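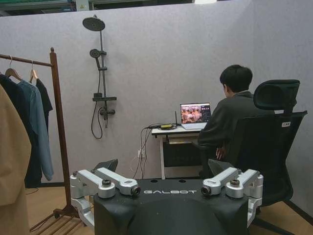

Compact white desk with lower shelf, set against the wall; mesh-back chair with headrest.

Two pieces take up most of the planning in a small furnished unit: the desk and the open clothes rack. Both stand on the floor, both are bought late, and both are usually chosen by width alone. Leif Ketilsson, who fits out short-let apartments in Plonstead, specifies them by the space they need in use.

For a desk, that space is set by the chair. A work surface 100 centimeters wide will hold an open laptop, a power adapter and a notebook. An office chair with a high mesh back needs another 70 centimeters behind the desk edge before a person can sit down and turn. Ketilsson marks this depth on the floor with tape and keeps storage outside it. He prefers thin legs and a lower shelf, which takes papers that would otherwise sit on the desktop. A headrest adds height and no floor area, but it will catch on a wall shelf hung too low.

The rack is harder. Catalogs give the length of the rail and seldom the depth of the clothes. A coat on a standard hanger is wider, shoulder to shoulder, than most rack bases are deep, so the sleeves set the real footprint. Wagner Teixeira, a joiner at Okel, builds his racks with two posts, one rail and a slatted shelf at the base. His current model has its rail at 139 centimeters. A full-length coat at that height can reach the shelf, and he advises hanging long items together at one end, with shirts at the other. The space under the shirts is then free for shoes.

Casters make a rack easier to move for cleaning. They also raise the shelf and put the load on four small points. Teixeira tightens the post bolts again after the first month, when the wood has settled, and checks the rail ends at the same time. A turned or twisted rail holds hangers in place better than a smooth one, though they slide less freely.
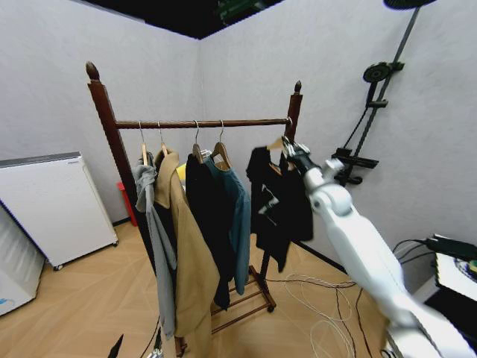

How much space should be left between hangers on an open rack?
Leave enough for each garment to hang without pressing on the next, and allow more for coats than for shirts. If a hanger has to be forced onto the rail, the rack is full.

Finish matters less than either maker expected. Ketilsson bought dark-stained racks from Dreßler for one building and pale ones from Plomley for another, and found the wear in the same places: the top of the rail and the front edge of the shelf. He now oils both in April.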